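Buckle snapped on a discontinued rucksack – repair, replace or give up?

Posted in Mending and Making Do

Hello all, first time asking anything here, though I've been reading for ages (mostly the zip threads, which saved a pair of my son's trousers).

I've got an old Hartley rucksack, the 15 litre one with the roll top, and I love it far more than is sensible. It's been up hills and on trains and under the seat of more buses than I care to remember. In July one half of the chest strap buckle gave way while I was running for a connection at Ikgate, and I didn't notice until I was sitting down, so the broken bit is presumably still on platform 2.

I rang the shop where I bought it and they said Hartley stopped making that bag years ago and the newer straps are a different width. They offered me money off a new one, which was kind, but I don't want a new one! The fabric is fine, the back is fine, it's one silly bit of plastic.

So what would you do? I can sew a button on and take up a hem, and that's about my limit. I don't have a sewing machine. Could I fit a new buckle without unpicking the strap? The other half is sewn into a loop and the stitching looks very tight and very small. My neighbour says use a bootlace and stop moaning, and I may yet come to that.

Thanks in advance,
Anikó Magyar

kalow_jen

Oh, don't throw it out! I've done this on two bags and a dog harness and it's an easy evening's job.

First thing is to measure the webbing. Lay the strap flat and put a ruler straight across it, and do it somewhere that isn't frayed or squashed. Chest straps are usually narrower than the waist ones, so don't measure one and assume the other matches. Then buy a pair of buckle halves in that width, both sides, even though you've only lost one. Halves from different makers look the same and then won't click, or they click and then ping open when you breathe in.

Now, the sewn loop. You want a repair buckle, sometimes sold as a field repair or split bar buckle. The bar that the webbing goes round has a slit cut through it, so you wiggle the loop on from the side a bit at a time and never touch the stitching. You'll have to get the old half off first, which means snipping through its plastic bar with side cutters. Wear glasses if you have them, the bits fly. Go slowly with the cutters and keep the points away from the webbing, I nicked mine on the dog harness and it's been fraying ever since.

The other side should be adjustable, so that just threads through. If the end of the webbing has gone fluffy, trim it straight and seal it with a lighter flame held near it for a second (near, not in, and do it outside because it stinks).

I got mine from Kalow market, there's a haberdashery stall at the far end with drawers and drawers of the things, sorted by width. Mine came to £2.95 for the pair. Take the bag with you and try them on the spot.

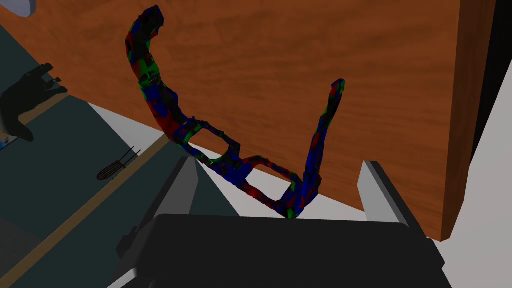 Bent frame shape with two open loops, computer render

Anyway, back to your strap. If the slit in the bar feels too loose once the loop is on, put a few stitches of strong thread across the webbing right up against the bar, by hand. Use upholstery thread or even waxed dental floss, ordinary cotton goes in no time. It doesn't have to be pretty. Mine looks as if it was done on a bumpy coach (it was) and it's held for over 15 months.

One more thought – check the waist buckle as well while you're there. They're the same age, they've had the same weather, and if one has gone brittle the other may be thinking about it. Bend the prongs in gently with your fingers. If you see pale lines at the base, buy two sets.

Jistisness

Just take it to a shoe repair place. The one near me did a buckle while I waited and wouldn't charge for it.

oldmapcase

I'd agree with nearly all of what Jen says, except for the lighter. On thin webbing I find it leaves a hard lump that won't feed back through the buckle, and then you're cutting it off and starting again with a shorter strap. I fold the end over twice and stitch it down flat. You then have a little stopper which keeps the strap from sliding out by itself, handy on a chest strap as you're forever loosening it.

Also, does the strap run on a rail or is it looped through webbing on the shoulder straps? If it's looped, you can take the whole thing off and put on a complete second-hand one from a different bag, and the width doesn't matter at all so long as both halves come together. Charity shops nearly always have a tired old rucksack going for pennies. I've got a carrier bag full of straps I've saved that way, my wife has views on it.

And a bootlace does work, your neighbour's right. I came down off a very wet hill with one once. Use a reef knot and you'll be able to undo it with cold fingers.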